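What an open day should show you

I drove out to Mestbridge on a Saturday in March to see the open day at Stalis, a company that sets up robot arms for small factories. I run the packing side of a business that ships lamp parts, and my boss wanted to know if an arm would be worth the money.

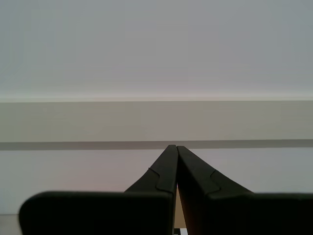

The invitation said doors at ten, and by half past there was a line for coffee and a longer one for the sign-in sheet. I have been to a fair number of these days. Most of them teach you very little, and I think the companies that put them on could fix that without spending anything.

The usual open day goes like this. You get a name tag. You get a talk with slides. Then you are walked past a machine doing one job very well, over and over, and someone says how many hours it can run. You clap, you take a brochure, you go home. When your boss asks on Monday if the thing would work on your floor, you don't know.

Stalis started the same way. The talk ran 20 minutes and I wrote down almost none of it. The first demonstration was an arm moving blocks from one tray to another. The blocks were all the same size and sat in the same spots each time. I have no parts like that. My parts come in bins, mixed up, with a bit of oil on them.

The second half was better, and it was mostly because of one engineer. Jhun Evangelista had the station at the back, and he had asked people ahead of time to bring something from work. I had missed that line in the email, but a woman from Pukgate, where they make hinges, had brought a bag of hinge pins. He let her put them down any way she liked and then had the arm try to pick them up.

It dropped the first one. It got the second. It closed on air for the third, and he stopped and told us why. The pins were thin, the camera had placed one of them 2 millimeters off, and with fingers that come down to narrow tips that is enough to miss. He changed a setting on his laptop and ran it again. It did better, though it still lost one that had rolled up against another.

I learned more from that than from the rest of the day put together. I learned that the fingers matter as much as the arm. Jhun said people come in asking about reach and speed and then lose a month on the part that touches the product. Narrow tips can get in between things that are packed close together, but they don't give you much surface to hold on to. Wide pads hold better and bump into everything. He said he changes fingers more often than he changes anything else in a setup, and that a customer should plan on paying for a few sets before one is right. There was no slide about that.

I also learned what the thing looks like when it fails. It doesn't throw the part across the room. It closes, lifts, and carries nothing over to the other tray, and unless you have set up some kind of check it will keep doing that all afternoon. A person on my line who missed a part would know it. That is a cost, and I would have to plan for it.

Some visitors didn't like this station. A man next to me said it made the company look bad and walked off to see the blocks again. I can see why a sales manager might agree with him. The Vũ people, who had their own open day last fall, ran a clean show with no drops at all, and the parking lot was full. I went to that one too. I couldn't tell you a single thing about how their arm would handle my parts, and I didn't call them afterward.

I did call Stalis. I have sent them a box of 200 lamp brackets, unsorted, and asked for a video of the whole run with the misses left in. They may come back and say it isn't a good fit. That would be fine with me, and it would cost us a lot less than finding out after we had bolted something to the floor.

So if you are putting on one of these days, cut the talk down to 5 minutes. Put the invitation to bring parts at the top of the email in large type. Put the person who does the setup work in front, where we can ask about fingers and cables and who gets the phone call when it stops. And let visitors stand there long enough to see it miss.

If you are going to one, bring a bag of your worst parts. I will next time.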